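The Yellow One

Rastis ran its network out of a closet behind the mail room, and the closet had one yellow cable.
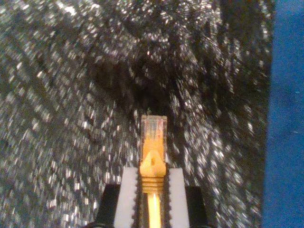

1. Inventory

The gray cables went to desks. The blue cables went to printers. The labels on the patch panel were typed, except for port 50, which had a strip of masking tape with nothing written on it. The yellow cable had been plugged into port 50 for as long as Afroza Siddiqui had worked there. The other end went up through the ceiling tile with everything else.

She was told to document the closet before the lease ran out. The form came from Flanagan, the moving contractor, and had four columns: port, color, destination, keep or discard. She filled in 49 rows the first afternoon.

For port 50 she wrote "yellow, booted, ribbed strain relief, snagless cover over the clip." Under destination she wrote nothing. The link light was green. It blinked at intervals she timed at three seconds.

2. Trace

The toner probe was a Trulter, the old model with the belt clip. She put the tone on port 50 and walked the second floor with the wand held over her head. The signal was good above the copier and good above the stairwell. It got weaker near the conference room and came back at the east wall, low down, behind a filing cabinet.

Ilham Purba helped her move the cabinet. It weighed more than it should have. The bottom drawer was full of invoices from February, with the year torn off.

Behind it was a wall plate with one jack, and in the jack was a second yellow plug. That cable ran along the baseboard under three coats of paint and went into the wall again at the corner.

"Where does that go?" Purba said.

"Row 50," she said.

"What's on the other side of this wall?"

"Dekia. They sold sewing patterns."

"Sold?"

"They moved out before I started."

He put his palm on the wall, then took it away and wiped the paint dust on his pants.

3. Traffic

She mirrored the port to a laptop and let it run overnight. In the morning there were 2,226 frames in the capture, all the same length, all from one address. Nothing had answered any of them. She sorted by time, then by size, then by time again. The payload was 78 bytes and most of it was zeros. The rest was a name in plain text.

KGAJDOS

Nabila Govindasamy in payroll had been at Rastis the longest. She read the name off the sticky note and gave it back.

"Kazimír Gajdoš," she said. "He wired the building. Both sides, when it was all one company."

"Is he still around?"

"He retired. He had a machine under his desk that said good morning to the server. If the server said it back, he didn't have to come in."

"Which server?"

"The old one. It went in the dumpster with the carpet."

Afroza went back upstairs and did the arithmetic on the interval. The capture was short. At one frame every three seconds there should have been several times that many. She went through the time stamps and found that the frames stopped at 6:40 in the evening and started again at 5:15 in the morning. The gaps in the daytime were longer. An hour at noon – then one every three seconds for a while, then nothing.

She checked the clock on the laptop. It was correct.

4. Disposition

The building manager let her into the Dekia side on June 6, 2004. The power was off at the main. He had a flashlight and she had the wand. The tone led to a floor box in the far room, and the cover of the floor box was screwed down. He had the wrong screwdriver. He said he could come back with the right one after the weekend, and she said the movers would be done by then.

She listened at the cover for a minute. She could hear the toner in the wand and the manager's keys.

Yoga Ginting was the foreman from Flanagan. He went down her form with a pen and stopped at the last row.

"You left this one blank."

"I know."

"I need a K or a D."

The closet was bare by then except for the switch and the panel. She pressed down on the hood of the boot until the clip gave, and pulled. The light on port 50 went out. She held the plug a moment and looked through the side of it, then put it back in and waited for green.

"K," she said.

He wrote it down and asked her to initial.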